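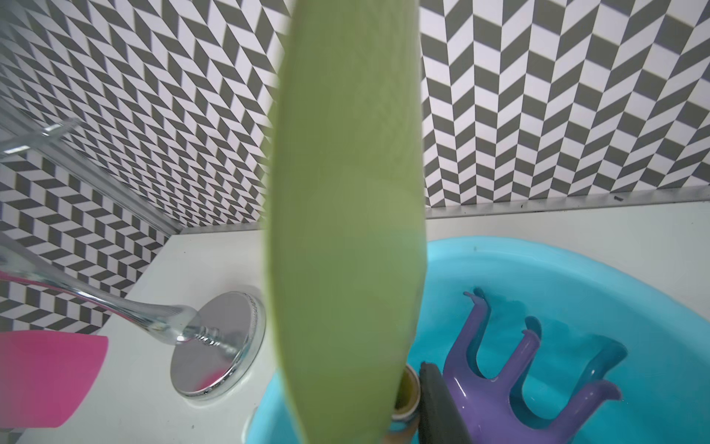 Photo: Urszula Laskowska

Local Government, unit 2: how a town budget hearing works
Notes from the lecture, W. Czarnecka. Read before section.

Bring your copy of the Distmont packet. If you lost it there are spares in the box outside the office.

Where we left off: town council adopts a budget once a year. State law says there has to be a public hearing first. In Distmont the draft comes out in February, hearing later the same month, vote after that. Different towns, different calendars, don't memorize this one.

Who writes it
Not the council. The town manager's office puts the draft together from department requests. Council gets it, asks questions, cuts or moves things, votes. In Distmont the manager is Teresa Nowakowski. Departments always ask for more than they expect to get (see the Parks request, page 13).

Notice
Town has to say when and where, and has to make the draft avaliable ahead of time. If the notice is wrong the hearing may have to be held over again. That happened in Distmont with the Milline Road sidewalk money: notice listed the old meeting room. They redid the whole thing.

Hearing vs. meeting
People mix these up every year.
Hearing = public talks, council listens, comments go in the record.
Meeting = council talks, public may or may not get a turn.
Both can happen on the same night. Chair opens the hearing, closes it, then goes back to the regular agenda. Once it's closed, no more testimony unless council votes to reopen.

Operating vs. capital
Operating: salaries, fuel, salt, insurance, library hours. Comes back every year.
Capital: things that last. Trucks, roofs, the Hodo Street bridge deck.
Why keep them apart? Paying for yearly costs with one-time money leaves a hole next year. Mr. Moroz makes this exact point in his testimony, bottom of the second page. Underline it.

The Ziółkowski amendment
Small but good for seeing the steps. Motion to move $3,000 out of the vehicle fund and into crossing guards. Seconded. Debate. One councilor asks if the vehicle fund can legally be used for wages, attorney says yes if council votes the transfer in public. Passes. Then the main motion, as amended. You vote on the amendment before you vote on the budget, people loose points on this.

Terms
Appropriation: permission to spend, up to a limit
Fund balance: what's left over from prior years
Levy: total to be raised from property tax
Transfer: moving money between funds, needs a vote
Line item: one row

For section
Read Demyd Moroz's testimony and Barbara Piątek's reply. One page, typed. Which of them is talking about operating money and which about capital? Do they ever answer each other? Quote at least one line from each.

Total comments in the record were 444, mostly emails, so no, you don't have to read them all. Skim the first few.

Next time: bonds. Bring a calculator.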